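Flivside Plans Its First Two-Arm Sorting Cell

Flivside is getting robots! The parts-return shop has set aside money in next year's budget for a two-arm sorting cell, and planning is already well under way, with an order expected to go in this November.

The cell would take over the dullest job in the building, moving small returned parts out of bins and into trays. Before spending anything on hardware, Haiyan Xiong and Shiyu Lu are working through the whole job in simulation, and it has been a real pleasure to follow (the rest of us keep wandering over to their desk). Bin size, tray position, arm spacing and gripper style can all be changed in an afternoon, long before anyone has to sign for them.
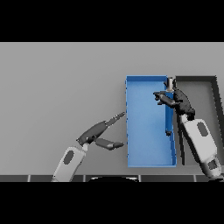
Lachlan Tautahi would like the budget to cover more than the arms. Grippers, spare fingers, guarding and training should all have their own lines, he told the planning meeting, and he asked for 5 days of training per shift lead, up from 2.

That request went straight into the draft. So did a bench upgrade and a floor survey, as the cell needs over 270 square feet once the guarding and a walkway are included. Quotes have been requested from Murker and Kisico, and both will be asked to price the same bin and tray layout so the numbers can be compared line by line.

Staff who want to try the simulation can sign up with Yatziri Aguirre. Sessions take up to 6 people, and the first one is filling up fast.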